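Musty smell in secondhand wool sweaters, what works?
Posted in Laundry & Clothing Care, 24th July

Volker Kettler
Hi all! I picked up a bag of secondhand knitwear at the Brodgate flea market (20 bucks for the lot, and a couple of the sweaters are really nice) and the whole bag smells like somebody's basement. I hung everything on the back porch for two days and it got a little better, then I brought it inside and by evening my closet smelled like a basement too. The labels that are still readable say wool or a wool mix, hand wash only. A few have no label at all. I've never hand washed anything in my life except socks in a hotel sink, so please go easy on me. I'd like to wear some of these by September, and my wife would like them out of the bedroom a lot sooner than that. Is there a way to do this without shrinking them down to doll clothes?

hesdale_knitter
Ooh, nice haul! Wool takes a while to give up a smell but it does give it up. I do mine in the bathtub. Cool water, a good glug of white vinegar, push the sweater under and then leave it alone. Don't swish, don't scrub, don't wring. Then drain, fill again with plain water at the same temperature, add a little wool wash and let it sit again. I use the Triltora one from the hardware store but any of them will do, and I've used baby shampoo when I ran out.

For drying, roll it up in a big towel and kneel on it (my favorite part), then lay it flat on a second towel somewhere with moving air. Never on a hanger, or you'll have sleeves down to your knees. Thick ones take me two days, sometimes three, and I flip them every morning. If it still smells once it's bone dry, do the vinegar part again. I had a cardigan that took four rounds and it's the one I wear most now.

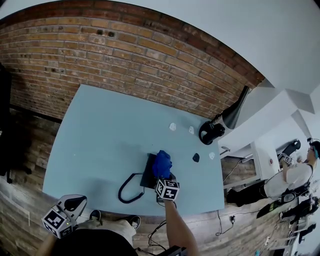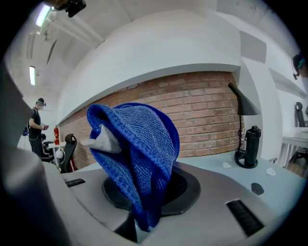
How long should a wool sweater stay in the vinegar water?
Leave it in for 25 minutes, then drain the tub and rinse with water at the same temperature until the vinegar smell is mostly gone. The last bit goes away as it dries.

Volker Kettler
Thank you, that's super clear! Did the first one last night, a green crew neck, and it's on a towel in the spare room with a fan on it. The water came out the color of tea. Is that normal?? I'm going to do the cardigan with the wooden buttons next unless somebody stops me.

dee_from_triage
Just throw them in the dryer with a dryer sheet. Works for my gym stuff.

Kılıçarslan
Please don't put wool in the dryer, that's how you get the doll clothes. The tea-colored water is normal, mostly old dust and sometimes a little loose dye. The buttons will be fine for one short soak, but dry them with a cloth right after.

One thing to add to the tub method - check for moths before any of this goes back in the closet. Look along the seams and under the collar for little holes or gritty stuff. When I'm not sure, I seal the dry sweater in a plastic bag and put it in the chest freezer for a week. And wipe out the closet itself with vinegar and water, the shelves too, or the smell goes right back into the clean ones.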